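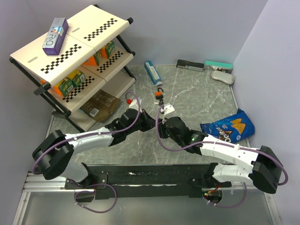
The two arms, the little shelf and a bag of Doritos. Welcome to my workday.

Wednesday, July 11, 2018

So I've been promising a work post for ages, and here it is! If you're new, I pack small grocery orders at Korudeck, over on the Storkdale side of town. I've done it for nearly eight years. Back in June they moved three of us off the packing line and onto what everybody calls the Kuroda bench (Kuroda being the name on the project binder, which weighs as much as a small dog).

My old job was simple to explain. Read the ticket, grab the stuff, fill the bag, next. On a good shift I'd do 395 items and go home with my feet throbbing. Now I set things out for a pair of robot arms, keep notes on what they do with them, and put everything back. I sit down for a lot of it. My feet are thrilled, my back is still deciding.

What I didn't expect was how much I'd miss the talking. On the line you gab all day with whoever's across from you – kids, recipes, who took whose parking spot. At the bench I'm watching and typing, and if I start chatting I lose my place in the notes. We've started taking lunch together again just to make up for it, which has been really nice. 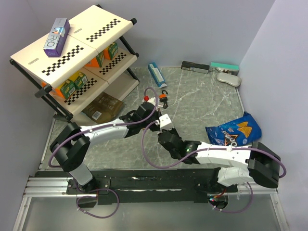

The other change is that people now ask me what I know. In all my time on the line I don't think a supervisor once asked how I pick up a bag of anything! Now I get quizzed on it. Take that blue chip bag lying on the right. My hands know to go easy on chips and get them by the top seam, but I'd never had to put that into words, and it took me three tries to write it down so it made sense to anybody else. Boxes were a lot quicker.

Am I worried about my job? Some days, sure. The Brurnness building is supposed to get a bench next, and the folks over there keep texting me to ask if they should be nervous. I tell them to ask about hours and pay in the first meeting, and get the answers on paper. We waited too long on that and had to chase it.

Anyway, I'm on early shift tomorrow and the dog needs out. Garden post next, the tomatoes have gone nuts!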